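Cleaning the Filters and Surfaces of a Kitchen Range Hood
Resident Guidance – Trevetti Housing Services

Purpose of this page

Residents of the Salgado and Bristireo buildings are responsible for the routine cleaning of the range hood in their own unit. This page sets out the procedure. It applies to all 26 units fitted with removable metal grease filters. Units with charcoal filters are covered on a separate sheet, available from the building office.

How often to clean

Metal filters should be washed once a month in households that cook daily, and every two months in all others. The outer surfaces of the hood should be wiped weekly. An annual inspection of the duct is carried out by Trevetti in August, and residents do not need to arrange it.
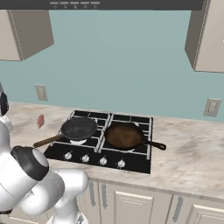
What you will need

Dish soap, baking soda, a soft brush, two clean cloths and a sink or tub large enough to hold one filter lying flat. Steel wool, oven cleaner and bleach must not be used on any part of the hood. Damage caused by these products is charged to the resident under the maintenance section of the lease.

Removing the filters

1. Turn off the fan and the hood light. Wait until the cooking surface and the bulb have cooled completely.
2. Lay an old towel over the cooking surface to catch drips.
3. Hold the filter with one hand and release the latch with the other. Lower the front edge first, then slide the filter toward you.
4. Repeat for the remaining filters. If a latch is stiff, do not force it – contact the building office.

Washing the filters

1. Fill the sink with hot water. Add a good squeeze of dish soap and 3 tablespoons of baking soda.
2. Soak each filter for fifteen minutes.
3. Brush gently along the mesh on both sides, then rinse under running water.
4. Stand the filters on edge and leave them to dry overnight. A damp filter should never be put back.

Cleaning around the cooking area

Grease that escapes the hood settles on nearby surfaces, and these should be cleaned on the same day as the filters. Begin with the wall and work downward, using a cloth dampened with warm soapy water. Wood plank walls call for a well-wrung cloth, moved in the direction of the boards, and should be dried at once. On marble countertops, use mild dish soap only – vinegar and lemon juice will dull the finish. Where the stove has knobs set in a row on a glossy black panel, wipe between them with a barely damp cloth and finish with a dry one, as streaks show easily on that surface. 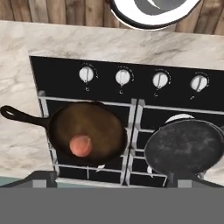

Replacement filters are issued by the building office at no cost when the mesh is torn or the frame is bent. Requests should state the unit number and the number of filters needed. Residents whose kitchens have four white knobs on the stove control panel should mention this on the request, as the office uses the stove type to look up the matching hood. Filters are normally ready for collection on the following Tuesday.

Questions about this procedure may be directed to Adelino Amaral at the building office. Reports of a fan that will not start should be made to Jaime Marinho, extension 3,

who handles electrical repairs for both buildings.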